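We finally made it to the Windard open day, and oh, what a lovely old glassworks it is! The walk up from Tastholm took us 50 minutes (we dawdled – the hedges were full of birds), and the furnace hall alone was worth it. A patient man let us stand near the kilns and ask silly questions for ages, and afterward there was soup. I brought a box of bits and pieces home to my own table.

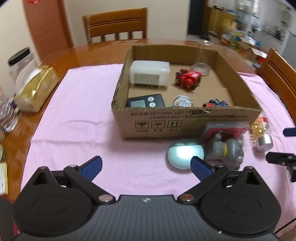
Bart Van Wijk: Did you get to the engraving room upstairs? We missed it in January.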